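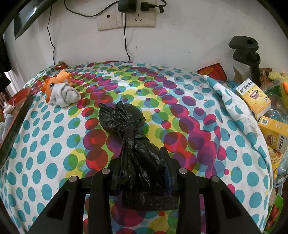 Home Reviews Opinion Kits Newsletter About Log in

I have now spent the better part of December with the Grison tidying kit from Drallgate, and I want to talk about the way it's being sold, because I think the way it's being sold is the main thing wrong with it.

The pitch, if you haven't seen it, goes like this. You pay for the kit, you get a two-finger hand gripper and a login, and you spend a few weeks picking things up around your own home while the software learns how you like your stuff handled. Then, when you order the arm (sold separately, of course!), it already knows the house. "Your home, already learned" is the line on the box. I'm a sucker for a line like that. I bought it on the spot.

And I'll say the nice part first. The gripper itself is a lovely thing to use. It's light enough that my wrist didn't complain until well into the evening, and the squeeze has a good feel to it - firm, with a little give at the end, like a decent pair of kitchen tongs. My old Cuervo hand unit felt like operating a stapler by comparison. Setup took me less time than making coffee. I'd put the gripper up against anything in this price range and expect it to do fine.

My gripe is with the demo video. In the demo video there's a wooden block, a mug and a tennis ball on a clean gray table, and the hand goes boop, boop, boop, and everybody's happy. Well sure! I could train a goose to do that. What I've got at home is plastic bags. Bags twisted up on themselves and tied in a knot, black ones, lying on a bedspread covered in so many colored circles that I have trouble finding my own glasses on it. I've got socks that have wrapped themselves around toys. I've got snack wrappers that drift to the back of the bed and live there against the wall, near the cables. That's what tidying is in a house with people in it. Hardly anybody needs help with a tennis ball.

The bag is the one I keep coming back to. A black plastic bag has no proper shape. Grab it in the middle and the top flops one way and the bottom hangs down the other, and it's a different object every time you set it down. With the Grison I got used to going for the knot, or the tightest bit of the twist, and squeezing there. Is the software learning "go for the knot"? I have no idea. The app gives me a progress ring and a cheerful chime. I did 143 pickups before I thought to look for some kind of explanation, and what I found was a help page telling me to "vary my objects." Friends, my objects are varied.

Now, people on the Orirham forums (Orirham makes the competing kit, the one with the subscription) will tell you this is all fine and that messy homes are exactly what these systems need. I agree with them! That's my whole point. The messy stuff is the valuable stuff, and I'm the one doing it, on my knees next to a bed, at eleven at night. So why is the company treating my part as a fun little warm-up you do before the real product shows up? Drallgate gives you 2 free months of storage for your sessions and then starts charging. They're charging me to keep my own chores. I had to read that page twice.

I'd like to see three changes. Put a real bedroom in the demo, with a real bedspread and a bag that won't behave. Show me in the app which kinds of things are going well and which ones aren't, in plain words. And drop the storage fee for anyone who lets the company use their sessions, which as far as I can tell is all of us, unless you find the switch on the last settings page.

Would I tell you to buy it? If you like fiddling, yes, and I mean that warmly. I've had more fun with it than I expected to have with a sock. If you're buying it to get out of picking up after your family, hold on to your money for now - I still haven't ordered the arm, and until they fix that storage page I'm not going to.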